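Packaging lab notebook – October 21, 2023
Pelix motor housings, inbound from Emance. Returnable tray, rev C.

Picked up where the June runs left off. Rev B trays held the housings by the flange, and the flange is the thinnest section of the part. Rev C moves the support to the two bosses and leaves 3 mm clear under the flange all the way round. Tray stock is unchanged, black HDPE, 17 parts per layer. Thierry wants 18 so the count divides evenly at the line. It doesn't fit without dropping the finger gaps, and the line needs those.

Setup: one full bulk container, six layers, slip sheet on top, lid strapped with two straps. Gross weight on the floor scale 1192 lb with pallet. Rev B was lighter, but I didn't write down which lid we used, so the difference is not worth much.

Vibration: random truck profile, 3 hours vertical only. Table control was fine after the first ten minutes. Had to stop once to re-tension the rear strap, which had crept at the buckle. Restarted the clock from the stop, not from zero. Note this in the report.

After vibration:
Layers 1 to 4, no visible marks on the flange.
Layer 5, light rub on two bosses. Wipes off, probably tray material.
Layer 6, four parts rotated in the pocket, none out of the pocket.
Top layer clearly has too much headroom. Measured 11 mm between the part and the underside of the slip sheet. Drawing says 6. Either the trays are nesting deeper than drawn or the container wall is tall. Check both before blaming the molder.

Compression: empty stack of six trays, platen at 0.5 in/min. Stopped at 3000 lbf with no buckling, corners slightly bowed. Recovered on unloading. No reason to go further, the container walls carry the stack load in transit anyway.

Gertraud Hofstetter called from Drasimmont about dunnage return. They are getting trays back with labels over labels, and the scanner at the dock reads whichever it finds first. She would like a fixed placard pocket on the short side. I have no objection, but the short side is where the nesting rib runs, so the pocket would have to sit below it. Asked her for the label size. Caron already quoted a snap-in pocket for another tray and might have tooling.

Fleet size still open. Thierry Lemaire's sheet assumes 100 containers in the loop, with nine days out and five back. The five is optimistic – returns wait at the cross-dock for a full trailer. Asked him to rerun it with eight.

To do:
Measure nest depth on ten trays from each cavity.
Foam pad or thicker slip sheet for the top layer, try the pad first.
Repeat vibration with the strap buckles taped.
Drop test, edge and corner, once the headroom is fixed.
Send Gertraud the short side section view.

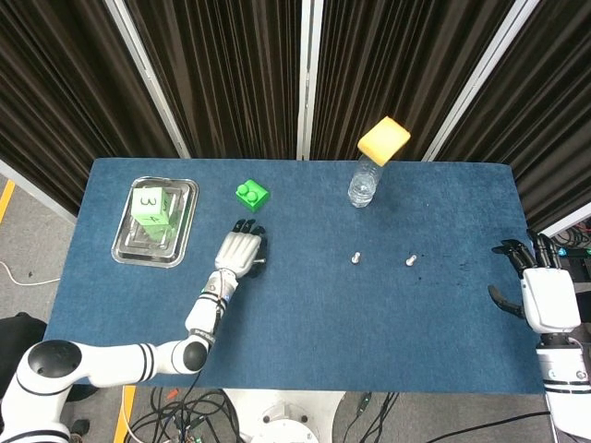
Nest depth, first three trays from cavity 1: 41.8, 41.9, 41.8 mm against 42.0 nominal. So the trays are not nesting deep, and the container wall is the next thing to measure. Height gauge is out for calibration until next week – will use the long calipers and note the uncertainty.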